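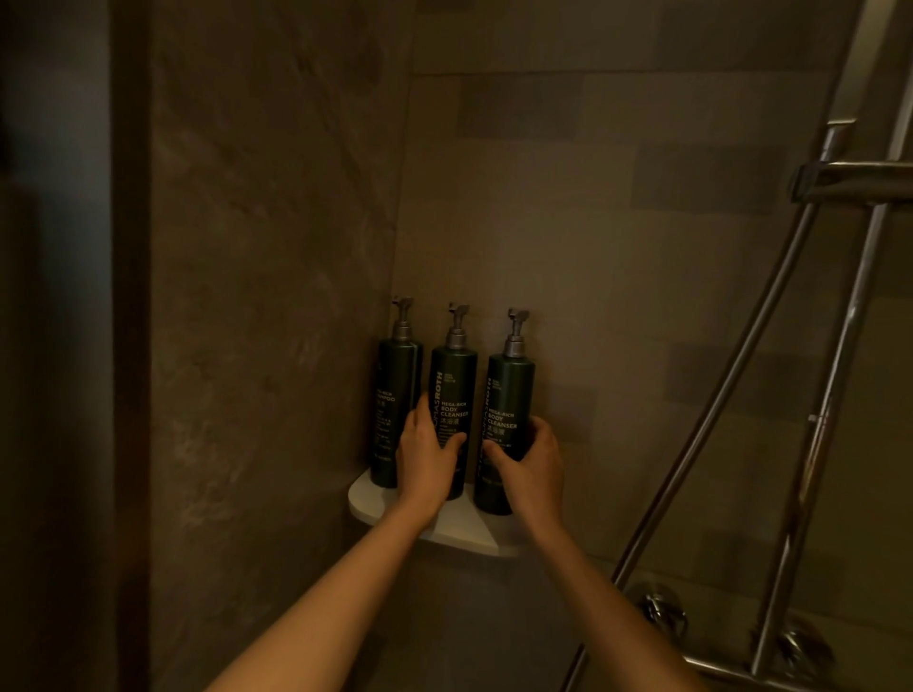 *Three pump bottles on a corner shelf in a shower. The label on one of them suggests shampoo.*

# Do you believe the bottle?

Pick up any bottle in your bathroom and read the front. It will probably promise you something. Softer hair! Stronger hair! Hair with more "life" in it!

Hang on. Is hair alive?

No. The part you can see is dead. It grows from tiny pockets in your skin called follicles, and the living bit is down at the bottom of each one. By the time hair pokes out of your head it is made mostly of a tough stuff called keratin, the same stuff as your fingernails. That's why a haircut doesn't hurt. So when a bottle says it will "feed" your hair, ask yourself how you would feed a fingernail.

## What does shampoo do, then?

It cleans, and it's good at that. Your scalp makes an oil called sebum. Oil and water don't mix, so if you rinse greasy hair with plain water, a lot of the grease stays put.

Shampoo has special cleaning bits in it called surfactants. One end of each likes water and the other end likes oil. The oily ends grab the grease, the watery ends hold on to the water, and the whole lot goes down the plughole.

You can test this. Put a spoonful of cooking oil in a jar of water, put the lid on and shake it. Wait a few minutes and the oil floats back to the top. Now add a squirt of washing-up liquid and shake again. What's different?

## Do more bubbles mean cleaner hair?

Lots of people think so. I'm not convinced, and you shouldn't be either until you've seen some proof. Bubbles are mostly air. Some shampoos have extra things added to make them foamier, because people like foam. A shampoo with hardly any bubbles can still wash the grease away.

## Tricky words to watch for

**"Natural."** It sounds kind and safe. But poison ivy is natural, and so is mud. The word doesn't tell you whether something is good for you.

**"Chemical-free."** This one is nonsense. Water is a chemical. A bottle with no chemicals in it would have nothing inside, and there would be no bottle either.

**"Repairs."** Conditioner can coat a rough hair and make it feel smooth, which is nice. A split end can be stuck down for a while, but it won't heal the way a cut knee does.

**"People agree!"** Which people? Suppose a shampoo called Cloltik says most users loved it. Then you look at the tiny writing and find that only 19 people were asked. What if they had asked 4000? Would you trust that more? And who picked them?

## Be a label detective

Next time you're in a shop, choose one bottle and ask:

- What is it promising?
- Could anyone check that?
- Who is telling me, and are they selling it?

Adverts are made to make you want things. Some of what they say is true, some is stretched, and some is so woolly that it can't be true or false at all. "Feel the difference" is my favourite. The difference from what?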